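Fil : budgéter une cellule de démontage de stations de travail d'occasion. On me pose la question depuis l'appel à devis de janvier, je regroupe tout au même endroit. Les montants restent chez nous, je donne la structure.

1/
Contexte. Stustine est un atelier de reconditionnement. Nous recevons des tours professionnelles en fin de location, nous les ouvrons, nous récupérons processeur, mémoire, cartes et disques, puis nous remontons ou nous envoyons au recyclage. Flux prévu : 1000 machines par an. Une partie du démontage passe sur un bras avec pince et petite caméra au poignet.

2/
Première erreur de la version initiale du budget : partir du bras. Le bras est la ligne la plus facile à chiffrer, on la remplit en un appel. Tout ce qui l'entoure prend des semaines et finit par peser davantage.

3/
Deuxième erreur : raisonner par machine complète. Il faut raisonner par opération. Ouvrir le capot, retirer le guide d'air, sortir les disques, déverrouiller la mémoire, lever le cadre du processeur. Chaque opération a son outil, son effort, son taux d'échec. Certaines ne seront jamais rentables à automatiser sur notre volume et restent à l'opérateur.

4/
Les postes retenus dans le tableau, dans l'ordre où nous les avons consultés :
– bras et contrôleur
– pince et jeux de doigts
– caméra de poignet, optique, câblage
– éclairage
– bridage et table
– protection et analyse de risques
– intégration
– formation
– pièces de rechange
– calcul (poste GPU local)
Le poste calcul manquait dans deux devis sur trois. Le demander par écrit.

5/
Le bras. Trois offres : Wovberg, Brolitz, et un revendeur de matériel d'occasion. La charge utile n'est pas un critère discriminant chez nous, les pièces sont légères. Ce qui compte : répétabilité en bout de doigt, encombrement du poignet une fois la caméra posée, accès au contrôle en effort sans licence annuelle. Sur ce dernier point les écarts sont énormes et n'apparaissent pas en première page des devis.

6/
Licences. Wovberg facture le contrôle en effort en option perpétuelle. Brolitz le facture à l'année, avec la maintenance logicielle. Sur un amortissement de quatre ans, l'ordre des offres s'inverse. Faites le calcul sur la durée d'amortissement réelle, pas sur la première année.

7/
La pince. Nous avons pris une pince parallèle Vahidi à deux doigts, électrique. Le vide a été écarté tôt : trop peu de surfaces planes et étanches dans une tour, beaucoup de grilles, de nervures et de composants hauts. Le pneumatique aussi, pas d'air comprimé sur cette ligne et aucune envie d'en tirer pour un seul poste.

8/
Les doigts sont un consommable. Je répète : les doigts sont un consommable. Prévoir une ligne récurrente. Nous comptons un remplacement environ toutes les 400 machines, à réviser après la première campagne. Matière antistatique obligatoire, ce qui exclut une bonne part des impressions 3D courantes. Demander la mesure de résistivité, pas seulement la mention « ESD » sur la fiche.

9/
Longueur des doigts. Trop courts, le corps de la pince touche le bord du châssis avant que les pointes atteignent la carte mère. Trop longs, on perd en raideur et la position en bout devient floue. Nous avons fini sur deux jeux, avec changement manuel entre les séries. Le changeur automatique a été chiffré puis retiré.

10/
Caméra de poignet. Le capteur est bon marché. Le câble qui survit à la torsion du poignet l'est beaucoup moins, et il faut en acheter deux dès le départ. Vérifier aussi la distance minimale de mise au point. Une caméra achetée pour regarder une palette ne voit rien de net à l'intérieur d'un boîtier.

11/
Éclairage. Ligne sous-estimée dans tous les devis. L'intérieur d'une tour mélange tôle brillante, plastique gris mat et circuits presque noirs. Avec une source unique, soit la tôle sature, soit la carte disparaît. Nous avons budgété des panneaux diffusants et une source annexe au poignet. À tester avec vos machines avant la commande, pas avec la pièce de démonstration de l'intégrateur.

12/
Bridage. Les tours arrivent dans des formats variés. Un bridage universel coûte plus cher que quatre bridages simples, et tient moins bien. Nous avons regroupé le parc par familles de châssis et budgété un gabarit par famille. Le reste part au poste manuel. Refuser une machine doit être une issue normale du procédé et figurer dans le calcul de rendement.

13/
Les opérations, maintenant. C'est la partie qui fixe le prix de l'intégration, et celle que les intégrateurs chiffrent le plus au jugé si on ne leur fournit rien. Nous avons joint au cahier des charges une liste par famille, avec vues prises au poignet. Extrait pour une tour DELL :

a. Disques. Tiroir noir à poignée de déverrouillage bleue. Traction droite, bonne prise, candidat évident. À chiffrer en priorité.

b. Guide d'air. Pièce en plastique gris, volumineuse. La saisie est simple, la dépose ne l'est pas : il faut un emplacement réservé sur la table, donc de la surface, donc une ligne de plus.

c. Carte mère dégagée : socket vide, cadre de maintien à deux leviers, banc mémoire à loquets blancs, emplacements d'extension bleus. Les leviers demandent un contrôle en effort. Les loquets mémoire passent en position seule si le bridage est correct. Attention au faisceau rouge et orange près du bas de la carte, à déclarer comme zone interdite.
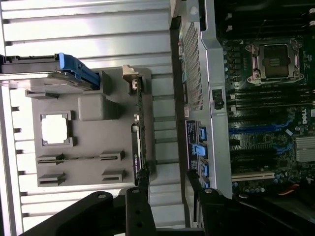 d. Cartes d'extension. Laissées à l'opérateur. Vis, équerres et verrous changent trop d'un modèle à l'autre, et une carte graphique abîmée efface la marge de plusieurs machines. L'automatisation de cette étape est reportée à une seconde tranche, non budgétée.

14/
Intégration. Demander un prix par opération et un critère de réception par opération. Un forfait global vous livre une cellule qui réussit très bien l'étape la plus facile. Notre critère : série de machines choisies par nous, le jour même, dans nos familles. L'intégrateur ne prépare rien.

15/
Protection. Un bras collaboratif ne dispense pas de l'analyse de risques. Ce sont des châssis en tôle, avec des arêtes, tenus à proximité d'un opérateur. Scrutateur au sol et vitesse réduite en présence. Le scrutateur a été commandé à part, le délai était plus long que celui du bras.

16/
Délais. Huit semaines annoncées pour la pince, à compter de la confirmation et non du devis. Aligner l'échéancier de paiement sur les livraisons réelles. Nous avons refusé l'acompte unique à la commande, l'un des fournisseurs a accepté sans discuter.

17/
Rechange. Dans l'ordre : doigts, câble de poignet, capteur, carte d'interface de la pince. Le bras lui-même passe par un contrat avec prêt de remplacement. Lire la clause de transport, elle est souvent à la charge du client dans les deux sens.

18/
Temps interne. Le mettre au tableau. Une personne de l'atelier à mi-temps pendant la mise en route, plus les arrêts de ligne. Notre direction l'avait laissé hors budget ; il a fallu reprendre le dossier et repasser en validation.

19/
Ce que nous n'avons pas pris : changeur d'outil, second bras, convoyeur d'entrée, supervision en ligne de Brolitz. Le convoyeur reviendra si le volume dépasse la prévision. La supervision, non.

20/
Le modèle de tableau (vide, sans nos montants) sera mis en lien dans mon profil la semaine prochaine. Une feuille par poste, une feuille par opération, amortissement paramétrable. Signalez-moi les erreurs de formule.

Commentaires

tole_et_vis
Pour les doigts antistatiques, vous les faites usiner ou mouler ? Chez nous l'usinage à l'unité plombe tout.

atelier_nord_est
Même constat sur l'éclairage. Nous avons racheté les panneaux six mois après la réception, hors budget bien sûr.

stustine_atelier
@tole_et_vis Usinés, par petits lots. Le moule ne se justifie pas à notre volume.

k_reprise
Le prix par opération, notre intégrateur a refusé net. Vous avez eu combien de réponses avec cette clause ?

stustine_atelier
@k_reprise Deux sur trois. Le revendeur d'occasion ne fait pas d'intégration, donc il ne compte pas vraiment : la réponse est venue de son partenaire.

pcb_et_cie
Intéressé par le tableau. Est-ce qu'il gère la revente du bras en fin d'amortissement ?

stustine_atelier
@pcb_et_cie Oui, valeur résiduelle en paramètre, à zéro par défaut.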